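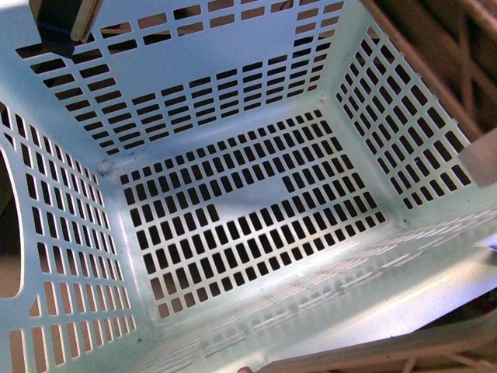
Basket from above, empty. Pale mint-blue, slots in the floor and in all four walls.

Thu 10 November, Pendness bench. Apple day! I've wanted to get fruit into the notebook since May. Basket choice first: I'm so pleased with this one. Air gets in from every side, and the plain patch in the floor is a good spot for our Cikdale sticker.

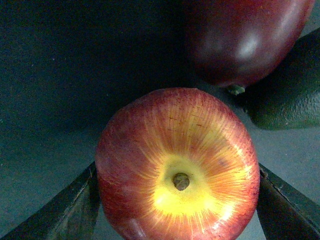 Red apple, stem end, yellow around the stem. Darker one behind.

What a skin! Fine orange and yellow stripes running out from the middle, and small brown specks just past the yellow. The other is a deep burgundy - lovely next to it. Plan is up to 9 apples per basket, one layer, stems up.

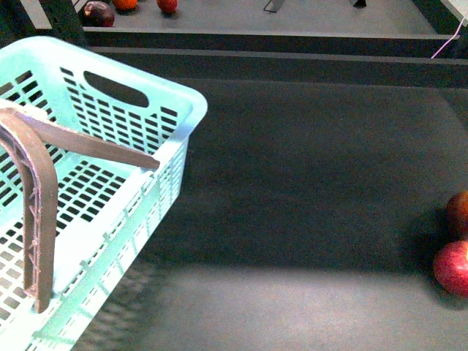
Basket on the dark gray tabletop. Oval handle hole in the end wall, ribs down the side.

Thick rim, rounded corners, nothing sharp to nick a peel. Want to try 8 as well and compare bruises after a week.
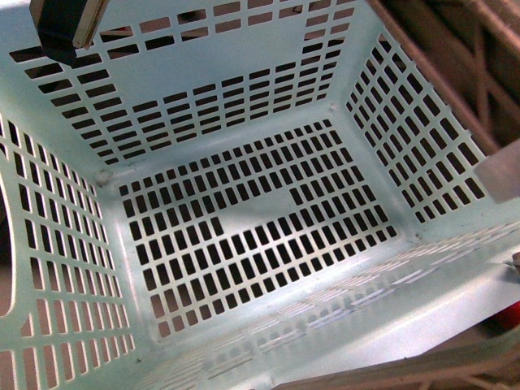 Floor grid again, with the solid patches.

Two plain patches in this view - check whether stems or bases sit better there. Ask Vedex about liners, 11 to start.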